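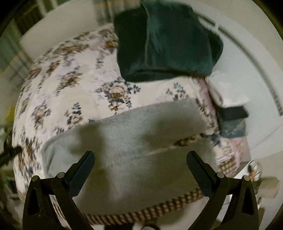
The flowery sheet and the fluffy blanket, back together for the winter.

I got the winter bedding out on Thursday, a little later than usual, and I'm so happy about it! The cream sheet with the brown and blue flowers is my favorite thing in the closet. I found it at the Savside flea market years ago (20 dollars, and I still think I robbed the lady) and it has been through 107 washes if it's been through one. The blue leaves have held up great.

The plush blanket is newer. I got it last January when Hotumura was clearing out its winter stuff, and I stood in the aisle petting it like a cat for way too long before I put it in the cart.

My only complaint is that it's a pain to spread out. You get one side nice and smooth, then you walk around and the other side has scooted up into folds again. I've tried starting at the foot, I've tried the big flap-it-in-the-air method, and mostly I just end up tugging at corners until I get bored.
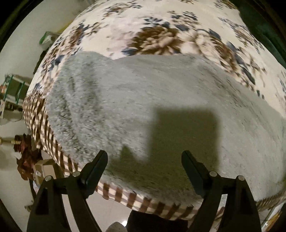
I also like to leave a good stretch of the flowers showing at the top, so I don't pull the blanket all the way up. It's a waste to own a pretty sheet and bury it until spring. My feet get the fluff, my eyes get the roses, everybody's fine.

Washing is cold and gentle, with half a scoop of Harkimik powder, and no dryer for the plush one. I tried that once with an old throw and it came out like felt. Next up is the pillowcases, and I still can't decide between plain white and something in that dusty blue.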